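Trays, and what ends up on them

The pink tray and the gray cup, both still in use.

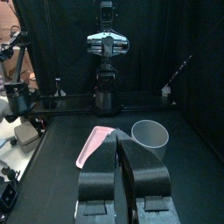

Pink tray and gray cup on the black table.

I have had a thing about trays for a couple of years now. It started when I moved into the Heinonen building and had one long table for everything: mail, lunch, screws, whatever I was fixing. Small things went missing on it every day. A black table is the worst for this. Black screws, black pen caps and black hair ties all vanish on it, and you find them with your elbow.

My neighbor Irja Kettunen got me started. She kept her keys and glasses in a baking tin by the door and told me she hadn't lost either since. I didn't have a baking tin to spare, so I went to the secondhand store on Purach Street and came home with two plastic trays and a cup. I paid very little for them. The store had a whole shelf of trays and I should have bought more.

The pink one is the better of the two. I would not have picked the color, but it was what they had, and it turned out to be the right choice for a dark table. I can find it without looking for it. Anything dark I put in it shows up right away. The raised rim matters too. I had a flat board before this, and round things rolled off it every time I bumped the table.

The second tray was blue and I gave it to Sebastian Manole when he moved out. He uses it for tea bags.

The rules I follow are pretty simple. The tray is for things I am using today. If something is still in there at 8 in the evening, it goes back to its drawer or shelf. I don't always do this. In February I let it go for a few weeks and the tray filled up with receipts, a dead battery, a spoon and most of a roll of stamps. Emptying it took 30 minutes, mostly because I stopped to read the receipts. One was for $16.57 at a bakery I don't remember going to.

The cup took longer to figure out. I first used it for pens, then found that I only ever used one pen and the rest were dried up. I threw those out. Then it held coins, which was fine until I needed one from the bottom and had to tip the whole thing over. Now I use it for long thin things: a ruler, tweezers, a small screwdriver, a pencil. They all go back in the drawer at night, same as with the tray, so in the morning I start with an empty cup. It is a gray cup, a simple cylinder with an open top, and I like that.

I did try fancier things. Tiina Sjöberg lent me a desk organizer with eight sections in it, and I used it for a month. I spent more time deciding which section a paper clip belonged in than I ever spent looking for a paper clip. It also took up so much of the table that I ate lunch on my lap. I gave it back to her and she put it in her bathroom, where it works well.

Cleaning is easy. Warm water and a bit of dish soap, then a towel. Don't use the rough side of the sponge on colored plastic. I did that on the blue tray and it went cloudy in the corners. For the table I use a barely damp cloth and dry it right after, or every streak shows.

If you want to try this, get one tray and one cup and wait a while before you buy anything else. Set the tray where your hand already goes when you put things down. For me that is the near end of the table, a little to the left. I had it against the wall for the first week and never used it.

I still need something for the mail. Raili Kuusisto says a second tray, but I think I would just stack paper in it until it fell over. For now the mail goes on a chair.

Get new posts by email. Enter your address to subscribe to the newsletter. You can unsubscribe at any time.

This site uses cookies. By continuing to browse you accept our use of cookies. Accept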